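Two clocks and a bracelet

2022-04-06

I promised a few of you an update on the small-objects work, and then I let it slide for so long that two people wrote to ask whether I had given up on it. I haven't! I have mostly been sitting with a spreadsheet and a cup of tea, trying to understand a result that I didn't believe the first time I saw it.

For anyone who came in late, we are teaching a policy to tidy up small household things by learning from demonstrations people record with hand-held grippers, one in each hand, in real bedrooms and kitchens. Our project is called Fika (Panagiotis Zervas named it during a coffee break, and by the time we thought of something more dignified it was in all the folder names). The bedroom set is the one I care about most, and it has 417 demonstrations in it so far. Jewelry, brushes, little things that end up on the bed and ought to be in a basket.

The rigid objects went well from the start. A brush is a brush, and whichever end you pick it up from, the rest of it comes along. Where we kept getting stuck was with anything that bends, stretches or trails. Our policy would reach for a chain, close the fingers a hair too soon, and come away with air. Or it would get hold of one loop and set off for the basket perfectly happy with itself, with everything else dragging behind.
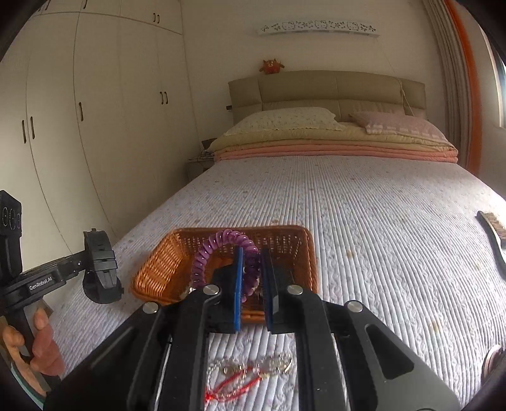

My first thought was that we needed more data, which is always my first thought, and Angeliki Tsakiris very patiently talked me out of it. She had been going through the recordings one at a time, and she noticed that people slow down a great deal just before they close on a soft object. They hover. They nudge it a little, wait for it to settle, and then commit. We were resampling every demonstration to an even pace before training, so all that lovely hesitation was getting squashed into a handful of steps, and the policy never had a chance to learn it.

So we tried something almost embarrassingly simple. We left the long reach across the bed compressed, the way it was, and kept the part near the grasp at its original timing. Two clocks, if you like, a fast one for traveling and a slow one for touching. The switch happens by looking at the speed of the gripper itself, so there is no labeling by hand, and I was very glad of that after last November, when I labeled things by hand for most of the month and dreamed about it too.

We ran 481 trials on the arm with the old timing and the same number with the new. On rigid objects there is hardly any difference, and I wouldn't bother changing a thing for them. On coils, chains and strings the new version grasps on the first try far more often, and when it misses it tends to hover and have another go, where the old one would sail off to the basket empty-handed. I made Panagiotis rerun a whole batch with the order shuffled because I was sure we had fooled ourselves. Same picture again.

There are still things I don't like. Tangles are bad. If two pieces are hooked together, the policy has no notion that it should hold one down and pull the other, even though our demonstrators do that with the second hand all the time. I suspect the two hands need to share a clock and at the moment they don't, so one is dawdling while the other has finished. Angeliki thinks it's a camera problem and that the fingers hide too much of the object at the critical moment. We have agreed to try my idea first, mostly because it takes an afternoon and hers takes new mounts.

I'll put the resampling script up once I've taken out the paths to my own laptop and the comments I wrote late at night. If you work with cloth or cables I would love to hear whether the same trick does anything for you.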